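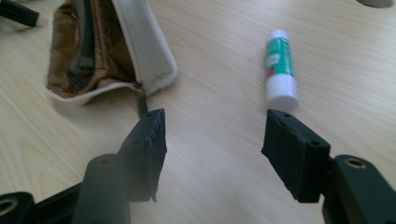 An open afternoon at Dromia, and a long chat about pencil cases

November
By Alper Taşdemir

Search this site Type and press enter

I'd been meaning to get out to Dromia for ages. It's in the old Karabulut building, past the tyre place, and if you've ever driven by you'll have assumed (like me) that it was still empty. The sign is tiny. Anyway, they had the doors open to the neighbourhood for an afternoon, there was coffee, and I got to sit down with Ebuka Danladi, who runs the handling group and who had promised me half an hour. I got nearly two.

What I'd expected was a big orange arm behind a fence, welding something. What I got was a table with school supplies on it and a pair of dark plastic gripper fingers that you hold yourself. I must have looked let down because Ebuka started laughing before I'd said a word.

"Everybody wants the arm," he said. "We've got an arm, it's in the next room, you can go and wave at it later. But most of what it learns gets done by people at tables like this one. You pick up the gripper, you do the job the way you'd want a robot to do it, and the tool remembers what you did."

So that's the work. You take hold of the handle, the two fingers stick out in front of you, there's a camera looking down past them, and you go and pick up a glue stick. Then you pick it up again. The idea is that when the arm has the same fingers and the same view as you had, it can learn from your goes at it. I asked whether filming somebody's hands wouldn't be easier, and he shook his head.

"My hand's got five fingers and a thumb that does ridiculous things," he said. (I let the finger count go.) "I can pinch a zipper and hold the bag down with my little finger at the same time. The robot can't, so there's no use in me showing it that. With the gripper on I'm stuck with the same two fingers it has. I get to be as clumsy as it is."

He's not exaggerating about clumsy! I had a turn. The job was the one they'd set up for visitors all afternoon: a cloth pencil pouch lying open, a glue stick on the table, put the glue stick in the pouch, zip it up if you can. My four-year-old niece could do it with her eyes shut. I knocked the glue stick sideways, chased it, got it, held it over the pouch feeling very pleased with myself and dropped it on the rim. A kid behind me in the queue sighed.

"That's a good one," Ebuka said. I thought he was being kind, but he explained that they like having a few recoveries in the pile. If every go is perfect, the arm has no idea what to do the first time something rolls away from it. He'd much sooner have me chasing a glue stick than stopping and starting over.

We got talking about the pouch after that, and I'll confess I hadn't thought I could talk about a pencil case for twenty minutes. Hard things are mostly fine, he told me. A glue stick is a glue stick, it's the same shape whichever way you come at it. Cloth is where the trouble starts. The opening sags, the lining bunches up, the zipper pull flops over to whichever side it likes.

"You put it down the same way a hundred times and you get a hundred different pouches," he said. "And the zipper pull is a nasty little thing. It's thin, it's metal, it lies flat on the table, and you've got to get two fat fingertips around it. When a new person starts with us, I give them the zipper on the first morning. By lunch they either love the job or they've gone very quiet."

I asked which he'd been.

"Quiet," he said. "Very quiet. I rang my brother and told him I'd made a mistake."

He came to this sideways, as a lot of people there seem to have done. He'd trained as a cabinetmaker, worked for years at a shop called Skostel fitting out kitchens and boats, and then his wrists started giving him grief. A friend knew someone at Dromia who needed jigs built. He came in to make jigs, and was still there when they started making their own grippers. He still thinks like a cabinetmaker, you can hear it. He talked about the fingers the way my grandfather used to talk about chisels.

The fingers get made on a printer, he told me, and the tips have a grip layer on them so that things don't skate off. The layer wears out well before the plastic does. I'd noticed one of the pads looked a bit ragged along its lower edge and I asked whether it was due for a new one.

"They all look a bit like that," he said. "I'm fussy about joints but I've stopped being fussy about those. If it still holds, leave it on. You change the pad and for a morning everything feels wrong, like new shoes."

There's a way of holding the tool too, and he showed me, with a lot of patience. Elbow in. Come in slower than you think. Don't close until you've stopped moving. I was doing what most people do, he said, which is swoop. Everyone swoops. He put his own hand next to mine and just lowered the thing, dead level, and closed it, and it looked like nothing at all. I swooped again.

How many times do they have to do one job, then? For the pouch they're aiming for 1000 goes before the arm is allowed a proper try at it. They were at 89 when the doors opened, and he'd let visitors push it along a bit, though he did admit that not all of ours would be kept. Fair enough. The person who has done the most on his team is on the early shift and gets through 44 before her tea break, which I found slightly terrifying after my own three.

I wanted to know if it gets boring, and he took his time over that one.

"Yes," he said. "It's boring the way sanding's boring. Your hands are busy and your head goes off somewhere. Some people can't stand it and they tell me, and that's fine, we've got other work. I like it. I listen to the cricket."

The other question I'd been saved up by half the people I know to ask was about jobs, so I asked it. He didn't brush me off. He said he gets it from his own family every Christmas. The customer for this round of work is an outfit called Gellen, who put together kits for schools, and the packing is done by hand at the moment by a crew of eight. Ebuka went down and did a week with them before he'd agree to start.

"I wanted to know what my back would feel like," he said. "It felt terrible. But I also liked them, and I'm not going to stand here and tell you it'll all be lovely for everybody. I don't know that. Gellen say they want the crew running the line and nobody let go, and I've told them I'll be asking after people by name."

I thought that was a decent answer, or at least one that didn't sound practised.

We did get to see the arm in the end. It was doing a different job, putting big plastic lids on big plastic tubs, and it did it slowly and rather carefully, with long pauses where you wondered if it had gone off the idea. The kids loved it. One of them asked if it was thinking and Ebuka said it was a fair question and that he asks himself the same thing about his apprentice. The apprentice was standing right there, and has clearly heard it before.

He'd like to do another open afternoon in the new year, with more tables going and something harder than the pouch. He's got his eye on shoelaces. I told him I'd come back for that if I was allowed to bring my niece, and he said he'd put her straight on the early shift.

I had one more go on my way out, by the way. Got the glue stick in, clean. Didn't touch the zipper.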